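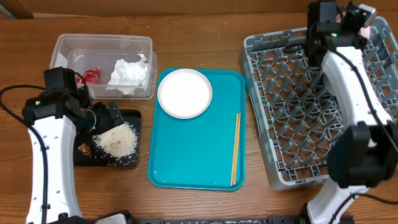

Section 4. Recording the Table-Clearing Task

By the time you reach this section you should have both arms homed, the leader handles paired, and the recording program open on the station computer. If any of that is still undone, please go back to Section 3 and finish it first. I know it's tempting to skip ahead (recording is the fun part!), but a session made with a badly homed arm will usually have to be thrown out, and that is a sad way to spend an afternoon.

Table clearing is the task most new operators learn on. One episode covers the whole job: the trash goes into the clear container, the leftover food goes off the dishes and onto the black board, the dishes and chopsticks go into the rack, and the tray is left empty. An episode begins when you press the pedal and ends when you press it again, with both arms back in their rest pose.

4.1 Laying out the table

1. Wipe the table and let it dry. Leave the arm rail alone; it has its own cleaning steps in Section 9.

2. Put the dish rack on the right, within easy reach of the right arm. Push down on it gently to make sure it sits flat.

3. Set the clear container at the back left, without its lid, and the black board in front of it. Leave enough of a gap that the left gripper can come down between them without touching either one.

4. Place the tray in the middle with a short side facing you. Episodes with the tray turned the other way are a separate set, listed in the Trelitz task sheet, and they shouldn't be mixed in with these.

5. Dress the tray according to the card for that episode. The card tells you which dishes, what trash, and how much rice. Cards are shuffled ahead of time so that we don't all fall into our own favorite layouts. I used to put the chopsticks in exactly the same spot every single time without noticing, and Ulises Betancur had to show me my own recordings side by side before I believed him.

6. Bring both arms to the rest pose and check that the small light on each one is green.

Note: Cooked rice gets sticky as it sits, and after an hour or so it behaves quite differently under the gripper. Swap it for a fresh cup at each break, and write the time of the swap in the session log.

Caution: Keep your hands off the table whenever the arms are live. If a dish needs straightening, press the hold button first, wait for the tone, and only then reach in. Please do this even when you are sure the arms are still.

4.2 Recording an episode

1. Choose "Clear table" from the task list and type in the card number. The program won't let you start without one.

2. Take hold of both leader handles and move them slowly until they match the arms. You will feel a light click through the handles when they catch up.

3. Press the pedal once. Wait for one full breath before you move, so that the recording has a little stillness at the front.

4. Pick up the trash first, one piece at a time, and drop it in the container from low down. Wrappers are light and like to cling to the fingers, so open the gripper fully and pause for a moment before pulling away.

5. Lift the dish, carry it over the black board, and tip it. A gentle tilt and a small shake will do. Some grains will land on the wood no matter how careful you are, and that's all right. Carry on and leave them where they fall.

6. Pass the dish to the right arm if the card calls for a handover, and lower it into the rack between two rows of dividers. Let it settle before you open the gripper.

7. Pick up the chopsticks. You may take them as a pair or singly, whichever feels natural, and we would like to see plenty of both.

8. Return both arms to the rest pose, wait one more breath, and press the pedal again.

Most operators take a little over a minute once they have found their rhythm. Please don't race. The learning system copies what you do, hurry and all, and a calm, even motion is worth far more to it than a fast one. If you find that you're holding your breath or gripping the handles hard, take five minutes and have some tea.

4.3 When something goes wrong

Small mistakes are welcome. If you miss a grasp, back off, line up again, and try once more within the same episode. The system needs to see how a person recovers from a slip, and a folder full of perfect grasps leaves it quite lost the first time one goes badly.

Stop and discard the episode only if:

- an object leaves the table;
- an arm bumps the rail, the rack, or the other arm hard enough to trigger a hold;
- a hand or sleeve enters the work area while you are recording;
- you pressed the pedal by accident (everyone does).

To discard, press the hold button, then choose "Drop last" on the screen. The card goes back into the deck so that its layout gets another turn.

Caution: After a hard bump, home both arms again before you continue. An arm can be slightly off and still show green.

4.4 Labeling and saving

1. At each break, play back the episodes you have just made at double speed. You are looking for frozen video, a missing wrist view, or a start that came too soon.

2. Mark each one "Clean," "Recovered," or "Partial." Use "Recovered" if there was a missed grasp that you fixed, and "Partial" if anything on the card was left undone at the end.

3. Add a short note if something was unusual. "Napkin stuck to left finger, shook it off" is a lovely note. "Weird" is not much help to the person reading it in October.

4. Choose "Send to Lullgate" and leave the computer on until the bar is full.

For reference, the set that went into the August training run held 471 episodes, of which 387 were marked "Clean," 68 "Recovered," and the rest "Partial." We would be glad to see a bigger share of recoveries in the next one, so please don't drop an episode out of embarrassment.

4.5 Closing the station

1. Park both arms and wait for the motors to release before you switch off the power.

2. Scrape the board into the food bin, wash it together with the dishes, and dry everything before it goes back on the shelf. Damp chopsticks slip in the gripper, and the next operator will wonder what they're doing wrong.

3. Put the used cards in the envelope and sign the log.

Continue to Section 5 for the two-bowl version of this task.

Comments (4)

Giuliana Ticona
Thank you for writing out the handover step. Could you add which arm should let go first? I have been closing the right, waiting, then opening the left, and I'd love to know if the others do the same.

Ulises Betancur
Giuliana, yes, that's the way. Wait until you can see the right fingers are fully closed. I'll ask Rosaura to put it in step 6.

Ákos Hajdu
On the Zesen station the pedal sometimes counts a slow press as two. If your episode is two seconds long, that's why. A quick tap works better until the new pedals come.

Orla Dolan
Card 181 asks for two plates and a handover but only lists one plate in the setup line. I skipped it on Thursday and left it at the front of the deck with a sticky note.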